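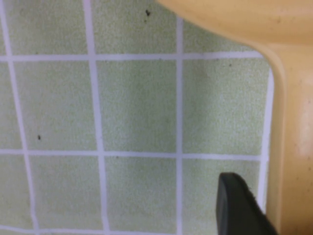 Robot arms on the day shift - who here has lived through it?

benchrat_17
We do small parts handling and kitting at Fistow, 330 orders on a good day. In January they brought in 2 arms from Saltton and told us it would "free people up for better work." So far I have been freed up to stand next to an arm and clear its faults. My old job was packing. My new job has no title and pays the same. Anybody else been sold this?

gritline
Same pitch at our place, different vendor. The slide said 5 people would be "redeployed." Two of them were, to nights. I stopped reading slides after that.

Marlow_T
I'll push back a little. I spent years picking tiny parts out of bins and my wrists are shot. If an arm wants that job it can have it. My complaint is with who gets the savings.

benchrat_17
Fair, but it doesn't want the tiny parts. It gets the easy ones all day and we get whatever it drops or can't line up. So the boring stuff went away and the fiddly stuff is all I do now. My wrists are worse.

gritline
^ this. And the count on the board assumes the arm never stops.

hutel_nights
Hutelholm site here. We had a bad first few months and then it settled down. What helped was getting the operators trained to change the grip settings ourselves. Before that we waited on a tech for everything.

benchrat_17
Did they pay you more for doing the tech's work?

hutel_nights
No. Point taken.
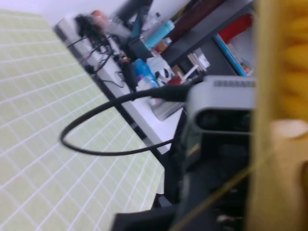 quietbelt
Who decides when the arm gets stopped, the operator or the lead?

hutel_nights
At our site the operator stops it and tells the lead afterward. That was put in writing before the second arm came in, and I would get it in writing at yours too.

Marlow_T
Ours says the same on paper. Try stopping it late in the shift when the numbers are behind and see how the lead looks at you.

gritline
The Srithong line went 17 shifts with a bad sensor for that exact reason. Everyone knew - they just kept nudging parts into place by hand and the report called it uptime.

benchrat_17
Ok, asking for the stop rule in writing this week, and a pay grade for whatever it is I do now. Not holding my breath on the second one.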